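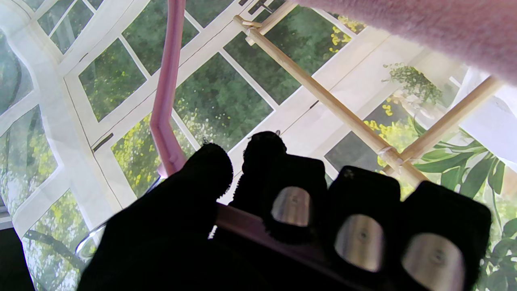
Duyên Sầm, Rolisard cell notes, November 22, 2021

Two-arm towel cell, service day. Present: me, Yaroslav Karpenko in the morning, Wanpen Saithong from lunch on. The cell was down from the end of the morning warm-up until mid-afternoon. Last full service was in May, before the current gloves.

Why we stopped it: the hands have been slow to let go of the towel. Wanpen saw it first on the release step. The fingers open when they are told to, the joint log agrees that they opened, and the towel still comes along with the hand for a moment. I had put it down to timing and had been adding dwell. That was the wrong place to look. Yaroslav slowed the release down and we watched it from close by. The glove pile catches in the loops of the terry and drags.

Gloves. Both off, turned inside out, checked along the seams, brushed. The pile is worst on the fingertips and along the sides of the fingers. There are loose fibers standing up at the tips on both hands. I trimmed these with the small curved scissors and did not pull any of them. Pulling opens the knit, and we lost a glove that way in the spring. After trimming I went over each finger with lint tape. Palms left alone apart from the tape.

One glove has a thin spot at the base of the little finger. Still good, but I put a stitch in it and marked the inside with a paint pen. Next one out of the drawer goes on that hand. We have two spare pairs of the Hunier gloves and I have asked Oanh Võ to order more in the same size. The larger size bunches at the first joint and throws off the curl limits, so please don't accept it as a substitute.

Fingertip pads. Every pad off, wiped with alcohol, screw checked, back on. The screws want to be snug and no more. One had backed out far enough that the pad rocked under my thumb, which would explain some of the contact noise on that finger. Tiny dab of the removable threadlocker on all of them, including the ones that seemed fine. If the pad turns when you tighten the screw, hold it with the soft pliers. Whoever has been using the bare pliers, there are marks on the edges now and the marks snag too. I dressed them with the fine stone.

Wrist cameras. Lenses cleaned with the blower first, then cloth. The mounts had not moved. I checked both views with the fingers spread and then half closed. The spread check is the one to do after any glove work, as a glove that is not pulled down all the way makes the fingers look fatter than they are and hides more of the towel than the model is used to. First try with the gloves back on, one of them was not seated, and the view was visibly worse. Pulled it down again, better.

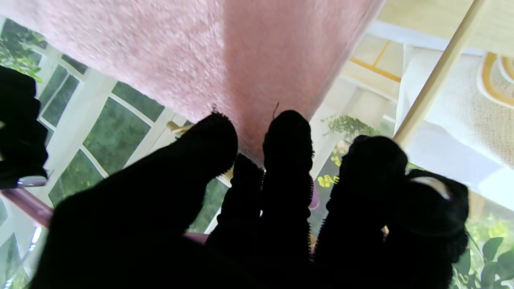 Wrist view, fingers spread, middle fingertip up against the pink cloth.

With the fingers in this pose we nudged the hand up and down a little to see if the tip would hook. Middle finger is the one to watch. It gets to the towel first and it carries the most load in the lift, so it wears first. It dragged a little on the second pass, and I trimmed it once more by eye. After that, no drag that either of us could see. I would still like a smoother cover on that one finger. Yaroslav thinks a smooth tip will slip at the fold step and he may be right. We have not tested it. He has a scrap of the coated fabric from the Wurar job and will make up a finger sleeve when he has time.

Joint check, hands only. Ran the finger exercise on each hand with gloves off, then again with gloves on. Currents with gloves on are a little higher, as always. Thumb on the left hand was stiff coming back from full open. Took the cover off the thumb base, found lint packed in beside the pivot, got it out with a wooden pick, no oil. Normal after that. I looked in the other thumb as well and found less of it, but some. Added "thumb pivot lint" to the service sheet. It was not on there.
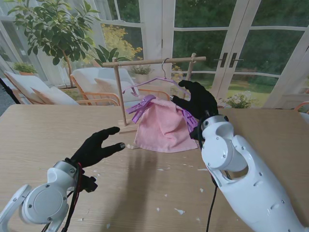 Cable strain was the other thing on the list. We have been having short dropouts on one of the hands, three last week, all with the arm raised. On the left arm the black and red bundle runs down the side near the wrist, and it has enough slack to follow the wrist through the whole turn. The right arm has a black cable hanging free from it, and when that hand goes up to the hanger the cable swings and its weight comes onto the connector. I held the cable by hand while Wanpen ran the reach and there was no dropout. Let it hang, ran it again, and got one on the fourth reach. So it is the cable, or at least the cable is part of it. Fitted a hook-and-loop strap, leaving 14 cm of free loop at the wrist. Do not pull it any tighter than that. At full twist it needs nearly all of it.

Connectors under the left wrist: unplugged, looked at, plugged back in. Pins clean. The bracket is tight.

Rack and hanger. Checked that the rack stands square on its base and that the crossbar does not turn in the uprights. It did turn, slightly. Glued and left it clamped over lunch. The start position for the hanger is the hook near the middle of the crossbar with both clips on the top corners of the towel. Pascal Kleinschmidt has been starting runs with the hook well off to one side to see what the policy does. That is fine, but write it in the run log, or the rest of us go hunting for a fault. The clips still have good spring. Spare hanger is in the cabinet with the towels.

Table wiped down at the end. Lint from the trimming gets everywhere, so next time do the gloves at the side bench with the tray under them.

Back in service mid-afternoon. Homed both arms, ran the camera check, then a block of 53 cycles without stopping. No dropouts. The towel released cleanly on all of them except one, where the middle finger held on for a moment and then let go by itself. I took the added dwell back out of the release step before the block, so this is at the old timing. Log is saved under the service folder with the parameter file next to it.

Agreed with Yaroslav: glove check every 200 cycles from here on, which means brush, tape, look at the tips, look at the pad screws. Full glove removal only if the check turns something up. The Khương sheet by the controller still has the old interval on it. I crossed it out in pen and will print a new one.

Open items:
Finger sleeve for the middle finger (Yaroslav)
Glove order, same size as now (Oanh)
Proper cable clamp to replace the strap on the right arm. The strap will do for now but it will creep. I have a 3 mm sheet offcut that should make one (me)
Look at the right arm connector under the magnifier, not done today, ran out of time (Wanpen)
Put the soft pliers back in the cell drawer after use (everyone)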